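22 Jan 2026

Gerardo Carbone wrote the time on the back of his hand because he couldn't find paper. 04:12. Then he rang Podthorpe and got the recorded woman.

"Your call is important."

"It's dropped another one," he told her. Daft, talking to a recording. He hung up.

Run 1,372. Grip closed, plate lifted, plate up on its rim like it was meant to be, and then the left finger just let go. No warning, no fault light. The log said HOLDING. It said HOLDING while the plate went over, and it said HOLDING while he was on his knees picking bits out from under the cooker. It was probably still saying it now.

Fisden wanted 2,895 clean runs by the end of the month. Clean meaning nothing broken, nothing chipped, nobody bleeding. He looked at his thumb. Well.

He wrapped it in kitchen roll and read the log again. Left pad pressure, steady. Right pad pressure, steady. Steady to the last decimal, which, hang on.

He scrolled up. Same number. Up again, same. Nothing real is that steady. A fridge door makes it wobble. Somebody walking past makes it wobble. The left pad had been sending one number for fifty-four seconds and the controller had beleived every one of them.

Frozen. The sensor had frozen and the thing thought it was holding a plate because the last it heard, it was.

He should stop. The rule was on a sheet by the door in Aliyu's handwriting, STOP AND PHONE, underlined so hard the pen had gone through. But he had phoned. And Aliyu was on a plane to Berau and wouldn't land till lunch, and if it was the sensor he could catch it in the act, couldn't he. One more. Slow. Hand well back this time.

He got out another plate. One of the flowery ones with the gold-brown edge, his mother's, the lab ones were all gone by run 400. Stood it up. Took hold of the grip himself, manual, and squeezed till the pads came in.

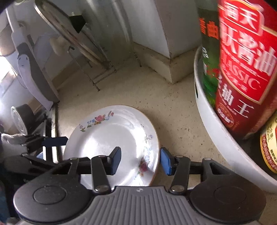

Left pad, four point one. He breathed. Four point one. He squeezed a hair more and it should have gone up, had to go up, he could feel the handle shift in his palm. Four point one.

"Got you," he said.

He kept very still. Thing was, he'd got it, but now he had to let go of it. In manual the fingers followed his hand. In auto they followed the number. And the number said four point one forever, and somewhere in the last hour, tired, he'd set it to hand back to auto after a minute. So he didn't have to keep pressing the button. Clever.

How long had he been stood here?

The stop was on the wall. Red, big as a jam lid, two good steps away. He'd moved it in July to make room for the kettle. He'd signed the form saying it was within reach.

He reached. Not even close. His fingers touched the cable and that was all.

Let go and grab the plate? That was how he'd done the thumb. Put his hand in where the fingers closed, on the say so of a pad that couldn't feel a thing. If it didn't know it was holding a plate it wouldn't know it was holding him.

Click.

That was the handover, he knew that click. The handle went stiff under his palm.

He took both hands away, stepped back and watched. HOLDING, said the screen. The motor made a small rising noise he hadn't heard before, squeezing now, hunting for a number that wouldn't come. Not letting go this time. Tightening. He heard the glaze creak, or thought he did.

Two steps. He hit the button with the flat of his hand and the kitchen went quiet.

The plate was still up. He didn't dare touch it. He pulled the plug as well, then the battery, and put the battery out in the hall, on the stairs, and shut the door on it.

Then he sat down on the floor. The kitchen roll had come off somewhere. After a bit he crossed out the time on his hand and wrote the new one underneath, and under that, FROZEN LEFT PAD, and under that, on the wrist because he'd run out of room, move the button back.

The phone went at twenty past five. Podthorpe, a real one, a lad by the sound of it.

"Got a missed call from you. Is anyone hurt?"

"No," said Gerardo. Looked at his thumb. "Yes. A bit. Before you ask, the form's wrong too."

"Which form?"

"Have you got a pen," he said. "I'll start with July."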